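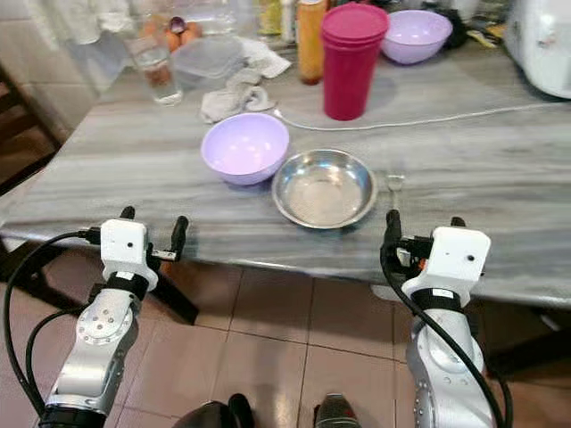 Housekeeping Skills II
Unit 6: Clearing and Resetting a Shared Kitchen Table
Instructor: Jovita Tovar
Thursday, February 26, 2026

Bring this handout to the practice session. You will be graded on the order of work as well as the finished table.

1. What the unit covers

A shared table collects things from several jobs at once. Bowls, cups, cloths and small appliances end up side by side, and some of it is clean while some of it is not. The task is to get back to a clear surface without breaking glass and without washing items twice. We use the Cesta method, which has three passes: sort, wash, reset.

2. Sorting

Start by looking, with your hands off the table. Decide what each item is made of before you decide where it goes. For this unit we use four groups.

Plastic. Bowls and cups. These stack well and scratch easily. Keep them away from scouring pads.

Stainless steel. Shallow bowls, trays, lids. A brushed interior hides water spots, but a polished rim shows every one of them.

Glass. Drinking glasses and any small clear pieces. Clear glass is hard to see on a patterned surface, marble patterns most of all. Find the glass first and move it first.

Cloth. Anything crumpled goes to the laundry, even if it looks clean. A cloth that has been left in a heap is treated as used.

Matching pieces should be brought together during this pass. If there are two bowls of the same kind at opposite ends of the table, put them next to each other before you carry anything to the sink. Last September half the class put away one bowl of a pair and then hunted for the other.

3. Items with something in them

A glass with liquid left in it is carried upright, alone, and emptied at the sink. Do not pour one glass into another. Do not assume it is water.

Empty bowls still need to be checked. Run a dry finger around the inside. If you feel grease or grit, it goes in the wash group.

4. Stacked cups

Stacked cups must be separated before washing. Moisture stays between them and the inner cup will smell. Hold the lower cup by the base and twist the upper one gently. If they stick, stand the lower cup in warm water for a minute and put cold water in the upper one. Do not pry with a knife.

Dry both cups fully before you stack them again. In student kitchens we store no more than 3 together.

5. Cords and appliances

Cords lying across a work surface are the most common cause of spills in this room. Find both ends before you move anything near a cord. A thin cord is easy to drag along with a bowl or a cloth.

Order of work for a countertop appliance:
Switch off.
Unplug at the wall, holding the plug.
Let it cool.
Coil the cord loosely.
Wipe the outside with a damp cloth, then a dry one.

For rice cookers, the inner pot is washed by hand. The base never goes in the sink. Check under the inner pot for stray grains.

6. Washing order

Glass, then plastic, then steel. Change the water if it turns cloudy. Rinse under running water and set everything upside down on the rack, with glass at the back where it will not be knocked.

7. Wiping the surface

Take everything off first. Wiping around objects leaves rings. Work from the far edge toward yourself in straight overlapping strokes, fold the cloth to a clean side, and repeat. Look across the table at a low angle against the light to find streaks. Use the mild cleaner on the supply shelf, and keep vinegar off real stone.

8. Reset

Bowls nested by size, cups beside them, glasses in the cabinet, appliance against the wall with the cord behind it. Two fresh cloths folded in thirds next to the sink.

Practice task

Work in pairs. One person clears and the other keeps notes on the order. Then switch. Write down any item you picked up more than once and where it was each time.

For next week

Read the section on dish racks and drainage in the Gilani workbook. Bring one plastic item from home that has a stain or a smell you have not been able to remove. Label it with your name. Late notes go in the tray outside room 647.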